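Isholm Code of Practice for Garment Handling Demonstrations

The Isholm Code of Practice for Garment Handling Demonstrations, usually shortened to the Isholm Code, is a voluntary set of rules for recording and reviewing manual demonstrations used to train robots in folding, sorting and laying out clothing. It covers work done with hand-held grippers, in which a person operates the same type of jaws later fitted to a robot arm. The code was drafted at Isholm by Sombat Nilsuwan and Kittipong Khamphan and is now in its third edition.

Background

Early recordings at Isholm were made without a common procedure. Operators chose their own starting positions, and files from different benches could not be combined without extensive sorting. A review of 200 recordings found that 61 could not be used for training, most often due to hidden markers or an unrecorded change of garment. The first edition was a two-page checklist. The second added rules on grip and cloth tension, drawing partly on practice at the Madeck workshop, where knitwear had been stretched by repeated handling.

Scope

The code applies to soft goods handled on a flat, rigid work surface. Footwear, bedding and garments containing wire or boning are excluded. It does not deal with the safety of powered arms, which is left to the machinery rules in force at each site.

Work surface and surroundings

The surface must be level, clean and free of splinters. Its colour should differ clearly from that of the garment. A plain, dull backdrop is preferred behind the work area, and lettering or decoration is allowed only above the level of the tabletop. Cables and fixed equipment are kept to the side, clear of the operator's reach. Holes in the surface are permitted if their edges are smooth, but a fold should not be started over one.

Gripper condition

Fingertip pads are inspected at the start of each session. A pad with a torn ridge or a hardened face is replaced, and both pads are changed together. Fiducial markers – the square printed patterns from which software calculates jaw position – must be flat, unscratched and firmly fixed. The jaws are opened and closed fully before the first recording so that the width reading can be checked. A gripper that fails this check is taken out of service until it has been recalibrated.

Grip on knitted fabric

Knits are treated separately from woven cloth because they stretch and hold a pinched shape. Section 4 requires the operator to lay the garment flat, approach from the near side and close the jaws on a single raised fold.

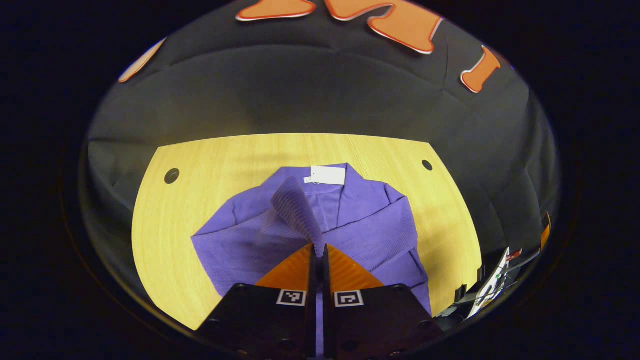 The fold should be gripped at its base, with enough fabric between the pads to prevent slipping when the jaws are raised. Gripping by a button, tag or loose thread is recorded as a fault. Where ribbing is present, its direction is entered in the session log, as the same grip can behave differently along and across the ribs. Swing tags may be left in place and are noted as part of the garment's condition.

Sessions and records

An operator may record no more than 28 demonstrations before taking a break. Each garment is given a number and is retired after 900 grips, or sooner if the fabric has lost its shape. Failed attempts are kept and labelled. The third edition removed an earlier rule that allowed operators to delete them at the bench.

Review

A second person checks each batch for marker visibility, correct labels and complete start and finish positions. At Isholm this is done on Tuesday mornings. Disputed recordings are set aside and excluded from the batch total.

Adoption and criticism

Timmermans adopted the code in full, while Lillonstead uses only the sections on gripper condition and records. Operators at Lillonstead have argued that the flat starting position is too tidy and leaves robots poorly prepared for crumpled clothing. Khamphan has accepted the point in part, and a draft annex on unsorted piles is under discussion. The annex would retain the existing grip rules but drop the requirement to smooth the garment first.

See also

Fiducial marker
Robot end effector
Textile handling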